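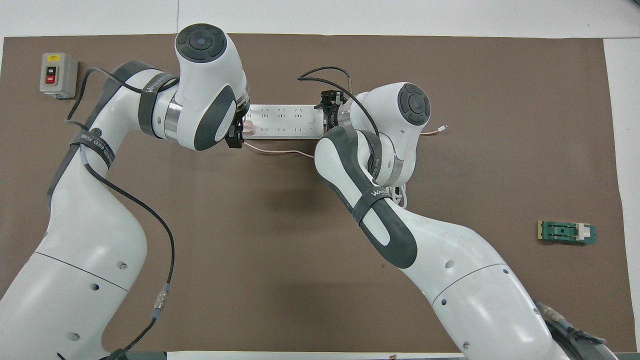
Paid Search Assistant (part time, could go full time)

Miltness is hiring. Small ad agency, Jodcombe office, second floor over the bakery. Posted Jan 3, 2020. We want somebody in the chair by February so please don't sit on this.

What the job is

Mostly search ads. Some shopping ads, some display, a little bit of video when a client asks for it. You'd work under Hsin-yi Yen, who runs all the paid accounts here, and next to Yuzhen Xiao, who writes the copy and builds the landing pages. You would not be making cold calls. Sales is a different desk.

Two accounts are yours from the start:

Shin - shoes and insoles, online only, big product feed that needs cleaning up. 3,003 items in it last time we exported and plenty of those have no size or the wrong color in the title.

Wonar - window repair, local, phone calls are what they pay for. Call tracking is already set up. Budget is small and the owner reads every report, so no sloppy ones.

Day to day

- Morning check on spend. Anything running hot, pause it and tell Hsin-yi.
- Search term reports. Add negatives. Keep adding negatives.
- Write ad variations, get them past Yuzhen, load them.
- Feed fixes for Shin. Boring, we know. Needs doing every week.
- Tag links properly. We have a naming sheet, use the naming sheet.
- Monthly report for each client. Template exists, the comments are yours to write. Plain words please, clients don't know what impression share is.
- Sit in on client calls, take notes, send them round the same day.

What you need

- A year or so of hands-on time in a search ad account. Agency, in-house, your uncle's tire shop, all fine. We'd like to hear what you spent and what came back.
- Good with spreadsheets. Lookups, pivots, filters. You'll be tested on this, see below.
- You spell well. (Yes, we read this one over quickly.)
- Can say "I broke it" early in the day and not at five o'clock.
- Right to work here. We can't sponsor, sorry.

Nice to have

- Feed tools of any kind
- Tag manager
- Some scripting, even copy-and-paste level
- A second language, two of our clients are looking at ads abroad later this year

Not needed: a degree, certificates. If you have the certificates put them on, but they won't move you up the pile.

Hours and pay

3 days a week to start. Pick your days with Hsin-yi, except one of them has to line up with the team meeting. Full time is likely if the new accounts sign, but we aren't promising it. One day from home once you've settled in, usually after the first couple months.

Hourly rate, depends on experience, we'll tell you the range on the first call so you don't waste an afternoon. Paid every two weeks. Paid vacation, pro rated. There's also a 500 dollar training budget per year, use it for a course or a conference ticket, your pick, just ask first.

Parking behind the building is first come. Bus stops across the street.

How to apply

Email Mei-kuen Su at the jobs address on our contact page. Put PAID SEARCH and your name in the subject line or it goes in with the newsletters.

Send:

- Resume, 2 pages max
- A short note. Tell us about one campaign that went badly and what you changed. Half a page is plenty.
- Which days you can work and when you could start

No cover letter on top of that. No portfolio unless you really want to. Screenshots of accounts are ok, but take the client names off them please, we had a few last time that didnt.

What happens next

Mei-kuen reads everything and replies to everyone, might take a week. Then a quick phone call with her. Then a short task, done at our office on our laptop: a messy search term export, one hour, you tell us what you'd cut and what you'd bid up. We pay for the hour. After that a sit-down with Hsin-yi and Ho-yin Ho, who owns the place and will ask about money.

We're seeing people as the applications come in, so if the right person turns up early teh ad comes down early.

Questions before you apply, same address. Questions on access, the stairs, adjusted hours or anything else like that, also same address, only Mei-kuen sees it. There is a elevator, use the side door.

Recruiters, we're all set, thanks.

Also open: account manager, full time. Separate ad going up shortly. If you want to be considered for both say so in your note and send it once.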